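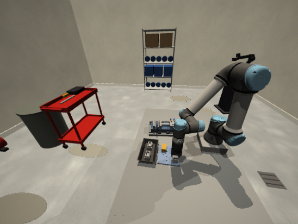

A baseboard, also called a skirting board or mopboard, is a strip fixed along the foot of an interior wall where it meets the floor. It covers the joint and protects the wall from shoes and brooms. In a plain room the line may be very thin, as with the pale one at the foot of the beige-gray back wall, and the side walls usually carry a similar line. Older houses in Renesberg have boards up to 10 inches high, often built from 2 pieces, a flat board and a molded cap.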